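# Das Bett muss nicht gemacht sein

In der Wohnzeitschrift Wikell stand im April ein Artikel über das »ruhige Schlafzimmer«. Weißes Leinen, ein Hocker, ein Zweig in der Vase. Der Autor Samuele Sanna empfiehlt, jeden Morgen als Erstes das Bett zu machen, und zwar glatt, mit Kante. Die Bettwäsche von Purneo, die er dazu nennt, kostet als Set 1449 Kronen. Ich habe den Text zweimal gelesen und bin anderer Meinung.

Ein Schlafzimmer sieht tagsüber fast niemand außer den Leuten, die darin schlafen. In den meisten Wohnungen, die ich kenne, ist es auch Ankleide, Lager und Lesezimmer, oft sogar Büro. Wer auf elf Quadratmetern wohnt, hat gar keine Wahl. Die Regel vom leeren Raum stammt aus Häusern, in denen es für alles andere noch einen zweiten Raum gibt.

Dazu kommt die Decke. Nach einer Nacht ist Bettzeug feucht, und meine Großmutter hat es deshalb bis mittags aufgeschlagen liegen lassen — das Fenster offen, auch im Winter. Erst danach wurde es gefaltet. Das glatt gezogene Bett um sieben Uhr früh hätte sie für Schlamperei gehalten.

Sanna schreibt außerdem, Muster machten unruhig, und Figuren auf Bettwäsche gehörten ins Kinderzimmer. Einen Beleg dafür nennt er nicht. Ich schlafe unter Streifen so gut wie unter Weiß, und wenn ich krank bin, will ich die hässliche alte Wolldecke von Tasside und keine andere.

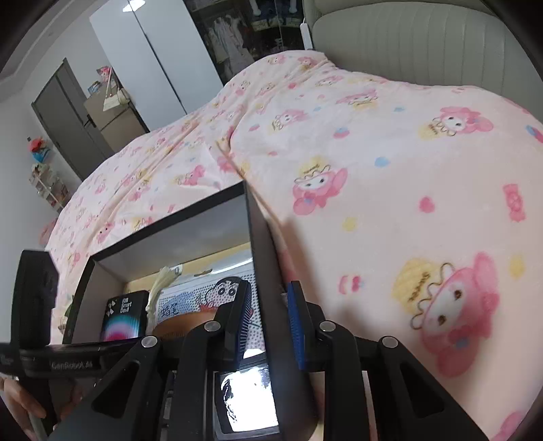 Geschmack ist beim Schlafen Privatsache. Man kauft die Decke, unter der man liegen möchte, und der Besuch soll im Wohnzimmer bleiben. Eine rosa Decke mit Hasen in Kapuzen, dazwischen Herzen und Schleifchen, passt durchaus vor ein cremefarbenes Polsterkopfteil. Wenn sie in der Mitte Falten wirft, fehlt dem Zimmer nichts. Die Kleider hängen ja trotzdem hinter Glas im Schrank, und auf dem kleinen beigen Möbel vor der Tür ist Platz für ein Bildchen.

Gegen Ordnung habe ich nichts. Der Boden sollte frei sein, damit man nachts nicht stolpert, und gewaschen wird bei mir alle zwei Wochen. Das Glattziehen lasse ich weg. Wem es Freude macht, der soll es tun — als Pflicht für alle taugt es nicht.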